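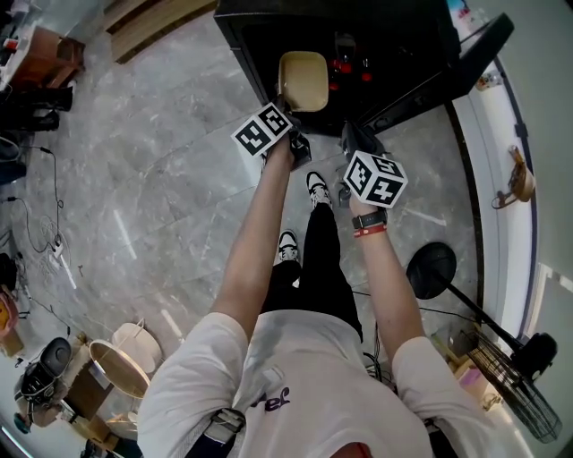 Both grippers at the black cabinet, with the beige container.

February 1, 2024

I promised some weeks ago to write down the rules we use when we record demonstrations at home with the handheld grippers. Mirta Palma asked me for it two times already, and two new people start at the Sosa site soon, so now I do it. These are our rules for the Stekmont project. Other groups have different ones and maybe better.

First, the cubes. Every gripper has the white cube on top with the black square markers, and the position of the gripper is calculated from these markers. So the cube must stay visible to the head camera as much as possible. If you reach deep inside a cabinet, the cube goes in the shadow or behind the door and we lose the track. I tell people to keep the wrist a little lower than they would do naturally, and to stop moving for one breath when they come to the opening. Do not clean the cubes with alcohol. We did it in September and the print became gray on one side.

Second, hands. Both hands hold a gripper during the whole recording, also when the task needs only one. If one hand is free, people start to help with their fingers without noticing it, they push a door or catch a thing that falls. A robot with two grippers can not do this. When I check the recordings, bare fingers touching the object is the most common reason to reject one. In the last batch we had 393 recordings and I rejected 11 of them for fingers only.

Watches and bracelets are allowed. We had a long discussion about it at Plolton and some of my colleagues still do not agree with me. My opinion is that a watch band does not disturb the markers if it has no black and white squares on it. Long sleeves are worse. A wide sleeve can cover half of the cube and you will not see it until the evening. A T-shirt is good.

Third, the floor. I am strict with this one. Before you put the camera on your head, walk the way you will walk in the task and look for cables. With the camera on, you look at your hands and at the object, and your feet are somewhere below where you do not think about them. Power strips go against the wall or behind furniture. A fan can stay on the floor, but its cable should not cross the place where you step. Closed shoes always, also in your own apartment. I know that in many homes people take off the shoes at the door, so keep one clean pair only for recording.

Now the opposite rule, which confuses new people. Do not tidy the room more than safety needs. Bags on the wall, boots, boxes, a speaker, a small table with things around it, all this should stay where the family keeps it. Our first batch from Griltside was in very clean rooms and I think the model learned clean rooms. Ask before you move somebody's things, and put them back after.

About the object itself. Close the jaws slowly on plastic containers, the thin walls bend and then the container jumps. Take it by the side, lift it a little, wait, and then move. If it falls, let it fall and finish the recording. Write "dropped" in the notes. We keep the dropped ones too, in a separate folder, so please do not delete anything by yourself.

Straps: check the buckle at the waist before each session, and also after every break. It opens when you sit down.

I still have to write the part about faces and papers with names on them, because the text from Mirta is longer than this whole post and I need to shorten it first.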